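Workshop Tips: Recording Chair and Furniture Tasks with Hand-Held Grippers

These notes are for members of the student automation club who record demonstrations with the hand-held gripper pairs. They collect what has worked in our sessions since December and replace the single sheet that used to be taped inside the equipment cabinet. The tips assume you have already done the safety briefing and know how to start and stop a recording on the Nullus logger. If you have not, see Mirjam Zwahlen before you book a slot.

Most of the advice is ordinary workshop practice: clean surfaces, tidy cables, sensible posture. The chair tasks get the most space, as they have produced the largest share of rejected takes.

Before you start

Wipe the marker cubes with a dry microfiber cloth. Do not use glass cleaner. It leaves a film on the print, and under the ceiling lights the film turns a black square into a gray one. If a face has a scratch or a lifted corner, swap the cube and put the damaged one in the tray marked REPRINT. Do not color in scratches with a marker pen. The ink has a different sheen from the print and the tracker treats it as a separate edge.

Check the finger pads. They should be seated along the full length of the finger with no gap at the tip. Pads that have picked up lint can be cleaned with a strip of masking tape pressed on and pulled away. Replace pads in pairs, never singly, and write the change in the log under the gripper's name. The two pairs in service are Nima and Brokix. Their trigger springs have different stiffness, so do not mix a left from one with a right from the other.

Open and close each gripper 10 times before the first take. A gripper that sticks at the start of the range will usually free itself in that time. If it does not, take it out of service.

Clothing and hair

Plain clothing in a solid color is easiest on the tracker. Avoid checks, narrow stripes and anything with a high-contrast print, especially on the sleeves. Push loose sleeves above the elbow or fasten them at the wrist. A cuff that slides down over the trigger is a nuisance and has ended several takes early.

Long hair is a matter of working comfort on upright tasks. On floor-level tasks it can fall forward into the head camera's view, so tie it back or tuck it into a collar when the task log calls for a clear lower view. Thin bracelets are acceptable. Wide watches with polished cases should come off, as they throw reflections onto the inner cube faces.

Cables

Run each cable back along the forearm and leave a hand's width of slack at the elbow. Too little slack pulls the gripper off line when you reach. Too much forms a loop, and a loop will find a caster sooner or later. Fasten with hook-and-loop strips, soft side to the skin. Do not use tape on bare arms.

Before each take, reach as far forward and as far down as the task requires, with both arms together. If you feel a pull at any point, stop and reroute. Power strips stay where they are during a session. If a cord has to cross your walking path, lay it flat and put the rubber cover over it.

Working on chairs

A swivel chair is an awkward object. It rolls, it turns on its column, and the backrest can tip when you put weight on it. Any of the three can happen while you are watching one of the others.

Start with the backrest turned away from you when the task is at the base. Stand close enough that you can lean over the back without stretching. Keep your feet apart and outside the circle of the casters. Bend at the hips and knees and keep the lower back straight. If you have to hold the position longer than a slow breath or two, you are standing too far away.

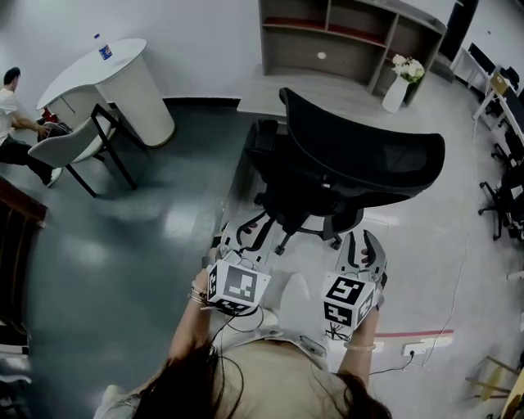

Haf Gronow

With both grippers down at the base, bring the fingers in from two sides so that they close on different legs of the star. Two grippers on one leg will turn the chair on its casters. Gripping two legs that are well apart holds the base steady and lets you roll or turn it under control.

Grip a leg on its straight section. The sloping part near the hub is wider and the fingers tend to ride up it. The outer end is close to the caster fork, where a finger can get trapped if the caster swings around. Approach with the fingers open a little wider than the leg, come to a full stop, and then close. Closing while the hand is still moving is the most common fault in beginners' takes and is easy to hear: the finger knocks the leg before it grips.

Keep the marker cubes above the fingers and facing outward. When you lean over a chair, your own forearms and the armrests are the things most likely to cover them. If you lose sight of a cube face yourself, assume the head camera has lost it too. Roll the wrist slightly until one full face is visible. One clean face is enough for the tracker. Two partial faces are worse than one whole one.

To roll the chair, push both grippers in the same direction at walking pace or slower. To turn the base, push one and hold the other still. Do not attempt to lift. The grippers are rated for small household items, and a chair held by one leg will twist out of the fingers.

If the column turns while you hold the base, let it turn. Trying to stop the seat with a forearm moves the cables and usually spoils the tracking on that side. Wait until the seat has settled and carry on. A pause in the middle of a take does no harm to the recording.

Casters and floors

Chairs behave differently on matte and glossy flooring. On a glossy floor the casters roll sooner and further, and bright reflections may confuse the tracker when the head is tilted down. If you see a strong reflection near the working area, move the chair or change the side you approach from. Closing the blinds halfway is often sufficient.

Remove hair and thread from the caster axles before the session. A crochet hook does this well. Pull the caster straight out of its socket, hook the thread out sideways, and press the caster back until it clicks. Do not oil casters. Oil spreads to the floor and from there to the finger pads. A dry silicone spray on the axle, applied outdoors on newspaper, is fine.

Any tape or paint line on the floor should be left as it is. If a task sheet tells you to stop at a line, stop with the casters short of it and leave the chair base in full view.

Posture and pace

Floor-level work is tiring. The club rule is 3 takes, then change operator. Thandeka Gumede keeps the rota, and swaps should be written on it before the session. If there is only one operator available, sit down between sets and put the grippers on their stand. Hanging them from the cable loosens the plug at the handle end.

Speed is of no value in these recordings. A take in which each movement has a clear beginning and end is worth several that were done quickly. Branwen Gethin reviews the takes and will mark a rushed one as a reject even if the chair ends up in the right place.

Try each new task once by hand, without grippers, and once with grippers but without recording. The first run shows where the chair wants to go. The second shows where your wrists run out of travel.

Common faults

Tracking drops out on one side only. Look for a forearm or armrest covering the cube. If the view is clear, check that the cube is fully pushed onto its mount – a cube that rocks will track well when still and badly when moving.

Fingers slip off the leg. Clean the pads, then clean the leg. Chair legs collect floor polish and shoe marks, and a damp cloth followed by a dry one will remove both. If the fingers still slip, you are closing on the slope.

Chair rolls away on first contact. You are closing while moving, or one gripper is arriving well before the other. Bring both to a stop beside the legs and close them together.

Recording starts but no trigger data appears. Reseat the connector at the handle and restart the logger. If the fault returns, tag the gripper and use the other pair.

Head camera view too high. Tilt it down before the take and tighten the knob. Dropping your chin to compensate will give you a sore neck by the end of the set.

After the session

Wipe the handles, put the cubes in their padded box, and coil the cables in wide loops with no sharp bends at the plugs. Return chairs to the desks they came from. Copy the session to the club drive and check that the file opens before you clear the logger. The logger holds 3,000 clips and will overwrite the oldest without a warning.

Note the operator, the gripper pair, the task and any part you changed. Short notes are fine. "Brokix, both left pads replaced" is enough for the next person.

Spare cubes, pads and hook-and-loop strips are in the Chettiar drawers in Room 116. If you take the last of anything, tell Gwawr Beddoe the same day so that it can be reordered.

Last revised Sunday, April 14, 2019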